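The Slow Return of the Soup Lunch

Quarter past eleven in the morning and the line outside Stisano is already to the corner. No sign on the door. No menu either, just a chalkboard with one word on it, and today the word is barley.

This is what lunch looks like now in Farberg, or on this street anyway. One pot. One price. Bread if you get there early. Teodor Sârbu opened the place after eleven years of cooking fancy dinners for other people, and he says he was tired of plates with four things on them that didn't speak to each other.

"Soup is one conversation," he says, stirring. Then he laughs at himself and goes to shout at a delivery driver.

He makes 200 portions a day. When they're gone the chairs go up on the tables and that's it, come back tomorrow. Most days that happens before two. On a cold Thursday it can be over by one, and people get cross about it. A man in a good coat once offered him triple for the last cup. Sârbu had promised it to the woman from the shoe repair next door, and she got it.

The soup lunch used to be ordinary here. Every factory had a canteen, every canteen had a kettle the size of a bathtub, and at noon you stood in line with your own spoon. Then the factories went and the canteens went with them. Sandwiches came in. Salad in plastic boxes. Eating at the desk, one hand on the keyboard, crumbs everywhere.

Jaanus Urbonaitė remembers the old way. He ran the kitchen at the Jaunzems glassworks until it closed, feeding up to 1,000 workers over two shifts, and he still talks about quantities that make your arms hurt. Forty kilos of onions before breakfast. Bones in by five. He is retired now, supposedly. Three mornings a week he is at the back of Stisano in a paper hat, tasting things and shaking his head.

"Too polite," he says about the barley. More pepper goes in.

He has rules. Onions slow, never brown unless its an onion soup. Salt at the start, a bit, and then again at the end, properly. Potatoes cut small so they fall apart and do the thickening for you. No cream to hide behind. And the pot gets a rest, lid on, heat off, before anybody gets near it with a ladle. He can't stand people who serve it straight off the boil. 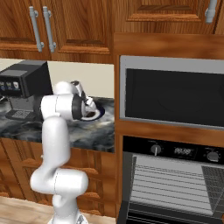
So does a soup made the day before really taste better?

Most of them do, the bean and root vegetable ones especially, as the starch settles and the seasoning gets all the way into the beans. Anything with greens or fish should be eaten the day you make it.

Sârbu found that out early, and the hard way. His first August he made a cold sorrel soup a day ahead and it went the color of an army blanket. Threw the whole lot out. Opened two hours late with tomato and bread, which sold faster than anything else that summer and has been on the board every hot week since.

Money is tight, he doesn't pretend otherwise. A pot of lentils costs next to nothing but rent doesn't, and gas doesn't, and the two people washing bowls have to be paid like people. What saves him is waste. There is hardly any. Carrot tops go in the stock. Yesterday's loaf goes under today's soup. The cheese rinds come from Vedeo, the dairy shop across the square, which used to put them in the trash and now trades a bag of them for lunch.

Others are trying it. A bakery up the hill does a noon pot in winter. The bar by the station has a fish broth on weekends, thin but honest, good with the dark rye. There is talk of a place opening by the river with long tables, though talk is all it is so far.

What the customers like is harder to pin down. Price, sure. Speed. A nurse on her way to a late shift says she likes not having to choose. Two students say it's the bread. An older man says his wife made the barley one and then goes back to eating and doesn't say any more about it, and we leave him be.

By ten past one the ladle is scraping. Urbonaitė takes off the paper hat, folds it, puts it in his pocket. Sârbu wipes the chalkboard with his sleeve and stands there a minute with the chalk - there are split peas soaking in the back, and a ham bone.

He writes PEA. Then he goes to find the mop.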